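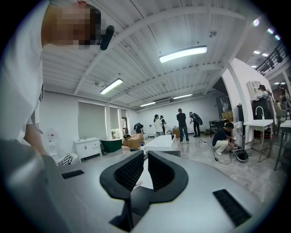 4. Ceiling Reflectance and the Distribution of Daylight in White Halls

4.1 Background

Low-cost halls with metal roofs are often painted white on the inside. The usual reason is maintenance, as dirt shows early and touch-up paint is easy to match. The effect on daylight has received less attention. Design handbooks treat the ceiling as a flat diffuse surface with one reflectance value, and the error this causes is small when the ceiling really is flat. A corrugated sheet is a different case. Each ridge shades part of the next trough at low sun angles, and light that enters a trough is reflected more than once before it leaves. The apparent reflectance of the sheet, measured over an area wide enough to cover several ridges, is therefore lower than that of the paint.

Beams add a second loss. A white ceiling of the type in Figure 3, corrugated and crossed by white structural beams, has a larger painted area than its plan dimensions suggest, but part of that area faces sideways and sends light to the upper walls before any of it reaches the working plane. Where the windows are on one side only, the beams nearest the windows receive most of the light and the far side of each beam stays darker. Occupants tend to describe such ceilings as striped.

4.2 Sample and Readings

The sample consists of eight halls on two sites, Shirazi and Varora. All were painted with the same product, Vilero interior white, within one maintenance cycle. The halls were divided into bays, with one bay defined as the space between two neighboring beams. This gave 94 bays. Bays with a roof light, a fixed partition reaching the ceiling, or visible water staining were kept in the sample and flagged.

Ceiling luminance was read with a Plillum spot meter from a fixed height. Horizontal illuminance was read on the working plane directly under the same point. In total 1,242 paired readings were taken in December, between mid-morning and mid-afternoon, with all electric lighting switched off. Pairs in which the working-plane value rose above 4,000 lux were treated as direct sun and left out of the fit. They were kept for the glare analysis in Section 5.

Two problems came up during the readings. The first was the footprint of the meter. At the full height of the larger halls, the measuring spot covered several corrugations, as intended. In the lowest hall it covered barely one, and the result depended on whether the spot fell on a ridge or a trough. Readings in that hall were repeated at three positions across the corrugation and averaged. The second was the cable trays and conduits, which run along the underside of the sheet in most halls and are darker than the paint. Spots that landed on a tray were moved along the bay until clear of it.

4.3 Fit

The fitted model has one term for the reflectance of the paint, one for the depth of the corrugation divided by its pitch, and one for the depth of the beams divided by their spacing. The corrugation term was stable across both sites. The beam term was not. It was clearly larger at Shirazi, where the windows are high and the light meets the beams nearly side-on, than at Varora, where the sills are low and much of the light reaches the ceiling by way of the floor.

This suggests that beam depth should not be entered alone. A model in which the beam term is multiplied by the share of light arriving from above sill height removed most of the difference between sites - although it requires a figure that designers rarely have at an early stage. For practical use we kept the simpler form and give separate coefficients for high and low windows.

Flagged bays were fitted separately as a check. Water staining lowered the ceiling luminance in the affected bays but had no clear influence on the working plane below. Bays with roof lights did not follow the model at all and should be calculated by other means.

4.4 Pale Surfaces at Close Range

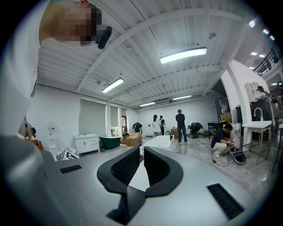 Yufang Yuan
Varora Building Physics Unit

The model above assumes that nothing stands between the ceiling and the working plane. In occupied halls this is rarely true. People, equipment housings and stored goods all block part of the upper field, and a light-colored object close to the task also returns some of the light to it. A white short-sleeved shirt and a pale grey housing, as in Figure 4, both fall into this group.

The usual correction is a fixed loss factor for occupancy. Its weakness is that it treats every obstruction as dark. For a person standing next to a bench in dark clothing the factor is reasonable. For white clothing it overstates the loss on the side facing the window and understates it on the other side, where the body casts a soft shadow regardless of what is worn. Averaged over the bench the two errors partly cancel, and a point reading near the edge can still be wrong in either direction.

Glossy finishes need a separate note. A smooth grey shell with a broad curve reflects a compressed view of the windows. Its average luminance may be modest while a narrow band along the curve is far brighter than the wall behind it. The Plillum meter averages across such a band when the spot is wider than the band itself, so the readings in this section were taken on matte surfaces only. Curved glossy surfaces are passed to Section 5, where they are handled as small secondary sources and grouped by their angle to the line of sight.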